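## 4. Setting Up Booking Rules for Shared Desks

This section applies to the Zaltumska desk booking system, as installed at the Juvholm and Skekstead offices. Complete Section 3 (User Accounts) before starting.

1. Sign in with a manager account and open **Rules**.
2. Select the floor plan to which the rules will apply. Each floor plan may hold up to 165 desks.
3. Under **Booking window**, enter the number of days in advance that staff may reserve a desk. The highest value accepted is 70.
4. Under **Release time**, enter the time at which an unclaimed desk returns to the open list. The default is 9:30 a.m.

**Note:** Release times follow the clock of the office, not that of the person making the booking.

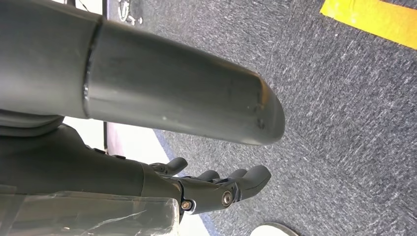

5. Choose whether a booking may be repeated weekly. Repeated bookings are held under one reference number and must be canceled together.
6. Select **Save as draft**. Drafts are not visible to staff.

**Caution:** Publishing a new rule cancels any existing booking that conflicts with it. Print the conflict report first - it cannot be produced afterward.

### 4.1 Changing a Desk Assignment

1. Open **Desks** and search by desk number.
2. Select **Edit**, then choose **Shared**, **Reserved** or **Closed**.
3. Enter a reason. The field accepts 800 characters.
4. Select **Confirm**. A notice is sent to everyone with a current booking.
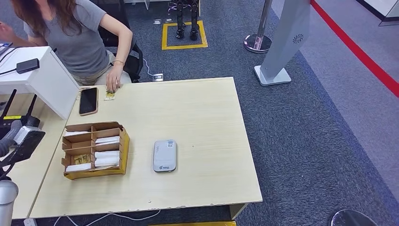 Popescu asks that the notice be checked before step 4 is completed, as staff at Skekstead had received the standard wording for a closed desk when theirs had only been changed to shared. The wording can be edited under **Messages**, template 53.

5. Return to the floor plan and confirm that the desk shows its new status.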